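Gente, prometi contar como anda a minha vida de quem resolveu aprender a escrever cartas à mão depois dos cinquenta, então lá vai um fio comprido (peguem um café, que eu me conheço).

Tudo começou em fevereiro, quando achei no fundo de uma gaveta as cartas da minha tia Asnakech. Eram 79, todas numa letra inclinada e miudinha, e passei uma noite inteira lendo no chão do corredor. Fiquei com uma vontade danada de responder, mesmo com tanto atraso.
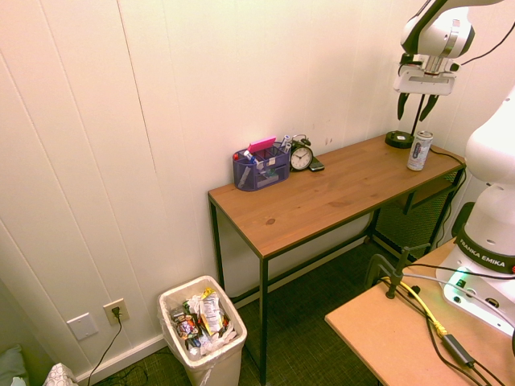 Clube de Correspondência Cimivwood - núcleo de cartas em português

Pois entrei no clube! A regra da casa é simples: uma carta por mês, escrita à mão, para alguém que você ainda não conhece. A minha primeira foi para a Nuria Gudeta, e gastei três folhas só para falar da chuva e de um bolo de fubá que solou.

A resposta dela demorou 40 dias. Eu já tinha desistido, confesso, e quando o envelope chegou abri ali mesmo no portão, com a sacola da feira pendurada no braço. Ela também tinha solado um bolo!

Aí veio a dúvida do papel. Comprei um bloco Ellitz de 200 folhas, lisinho, bonito, mas a tinta da minha caneta atravessa tudo e o verso fica perdido. Alguém tem sugestão?
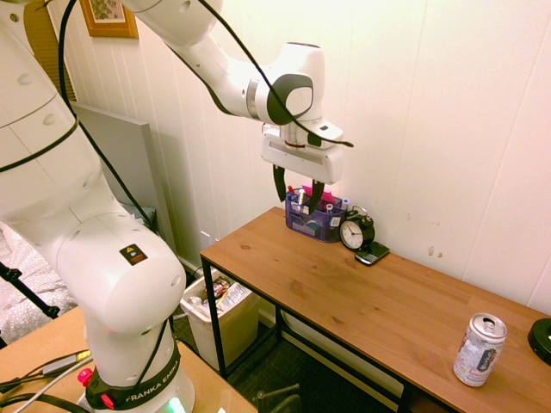

Wondimu Kassa respondeu: Experimenta o Kahsay pautado, que é mais grosso. E deixa secar antes de dobrar, viu? Perdi uma carta de seis páginas por pressa.

Anotado, Wondimu, obrigada! Seis páginas, que dor no coração. Já pedi um bloco para testar e depois volto para contar - com foto do verso e tudo, se eu lembrar.

Outra coisa que me pegou foi a letra. A minha começa caprichada e lá pela segunda página vira receita de médico. Tenho escrito mais devagar, com pausa para esticar a mão, e melhorou um bocado.

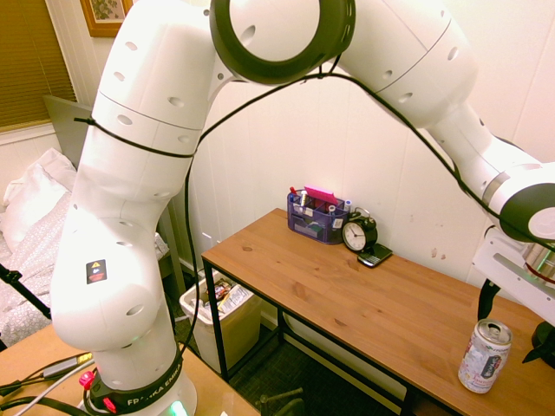
O rascunho eu aboli. No começo passava tudo a limpo e a carta saía dura, parecia ofício de repartição. Agora risco, puxo seta, escrevo na margem, e a Nuria diz que as margens são a parte preferida dela.

Para quem perguntou do encontro: vai ser em junho de 2026, em Cilton, e cada um leva uma carta antiga para ler em voz alta. Estou entre duas da tia, a do casamento que foi adiado e a da cabra.
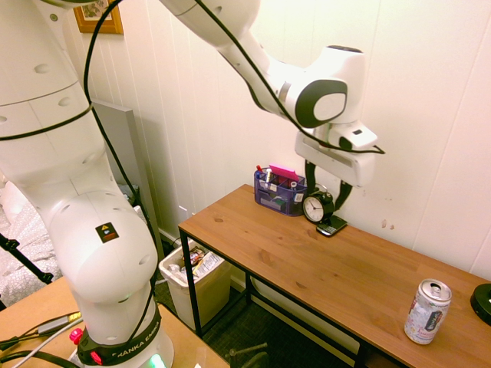

Acho que vou de cabra. É mais curta e tem menos chance de eu chorar na frente de todo mundo. Quem quiser entrar no clube, me manda mensagem que eu passo o endereço do núcleo, e pode escrever torto mesmo, a gente lê.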